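Week 3 handout: Messaging apps and the "works on every device" claim

Read this before the lab. Bring your notes from the Clinau reading, even if you only got through half of it.

Every messaging company now says its service runs on phone, tablet, laptop and browser. Fine. What the ads leave out is what "runs" means. For this course we use a stricter meaning: a feature counts as cross-device only if you can start it on one device, finish it on another, and lose nothing on the way. By that test most of the products we look at this term fail, and a few fail badly.

Two designs to keep apart

Mirrored client. The phone does the work and the desktop window shows a copy. If the phone goes offline, so does everything else. Warklow worked this way until May and still sold itself as a desktop app, a claim I would not have let through in a student paper.

Independent client. Each device logs in by itself and holds its own keys. This is harder to build, and message history is where it usually goes wrong. Ilerholm moved to this design and its release notes call the switch "seamless." Read the known issues list on the same page and decide for yourself.

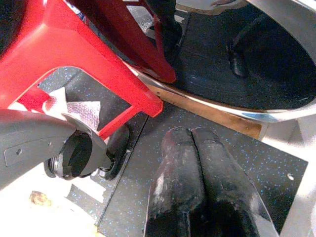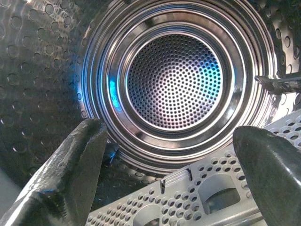

Calls are a separate problem. Text can arrive late and few people mind. A voice call that arrives late is a missed call. When one account is signed in on 3 devices, all of them ring, one picks up, and the others have to be told to stop. Try this in the lab with Mahlangu and watch how long the other devices keep ringing. The company says the handoff is instant - write down what you get, with the network you were on.

On encryption claims

Be careful with "100 percent encrypted." Ask which part. Message text is the easy case. Contact lists, call times, group names and backups are often handled in some other way, and the marketing page rarely says how. A padlock icon is a drawing of a padlock.

For the lab

Work in groups of 2. Pick one app from the list and test text, file transfer and calls between a phone and a laptop. Then turn the phone off and do it all again. Quote the vendor's own wording next to each result, and don't fix their grammar.

Reviews and app store ratings are not evidence for this assignment. Neither is "it worked for my roommate."

Write-ups are due Dec 16, 2019, on paper or by upload. Late work loses a grade step.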